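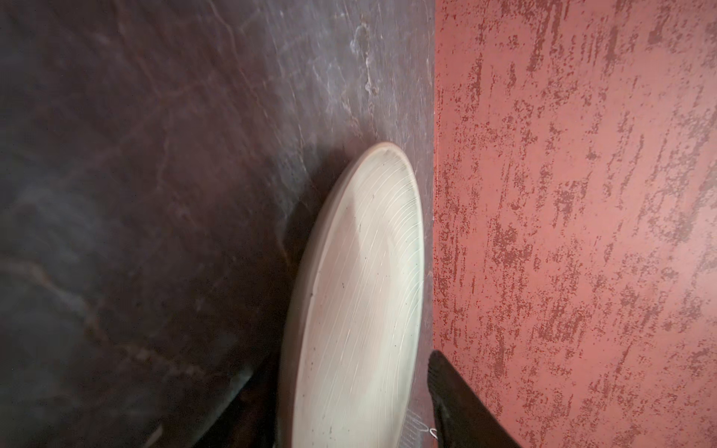
*Speckled plate on the marble-patterned surface, gripper fingers either side of it*

**Plate robot in the kitchen: what happens with the dishwashing job?**

**Huệ Trình**

Hello everyone. I work in the kitchen of a canteen in Grekdale. We are 4 people in the back, and since June we have a robot arm which takes plates and puts them in the rack. The supplier is Tiltbridge. My manager says no job will disappear, but my roster has changed already: before, I had 27 hours at the sink, and now the paper says "line support" for the same hours. I do not know what line support is.

My wages are the same for now. My questions are: can they change the name of my job without a new letter? And do I have to look after the arm if I never got training for it? Also my wrists are much better without the stacking, I want to be fair about that.

**Troels Brøndum**

We got one at my old work and everybody panicked for a month, then it was normal. Ask your boss. Probably fine.

**Noelia Pacheco**

Hi Huệ, English is my second language too, so I hope this is clear.

I was kitchen hand at Fladano for 3 years when the arm came. The name on the roster is less important than the list of duties. Ask for this list in writing, and compare it with your old one. If there are new duties in it, for example stopping and restarting the machine, then ask who will train you and if the training is in paid hours. I asked by email on a Saturday after my shift, very short, and I got a proper reply the next week.

For the work itself, it helps to know which plates you really have. Ours were a mixture, and I think most kitchens are like this. 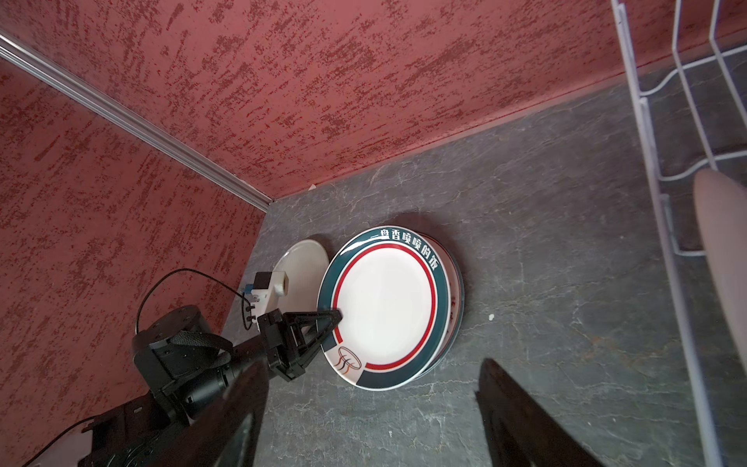

Photo: Rocío Arrieta

The plate in front has a wide teal rim with 一盘香喷喷的饭 on it, in English something like "a plate of fragrant rice". Behind it is a similar one, and a plain white one leans at the side. A person sorts these without thinking. At Fladano we had to separate the shapes first, and this sorting was on no duty list at all. I wrote it down for two weeks, 69 minutes on the worst day, and showed it to our supervisor, Lorena Ibarra. After that it was put on the roster as a real task.

So please keep a small notebook. Write what you do now that you did not do before, and the time. If your hours go down later, you will be glad to have it. And if you have a union or a workplace health and safety rep, tell them about the wrists also, the good news should be recorded the same as the bad.

About the letter: I am not a lawyer. It depends on your contract or agreement, so check this part with the rep or a community legal centre before you sign anything.

**Huệ Trình**

Thank you Noelia, I did not think about the sorting. My colleague Jin does most of it and he is also not written anywhere. We will start the notebook together and I will ask for the list of duties this week.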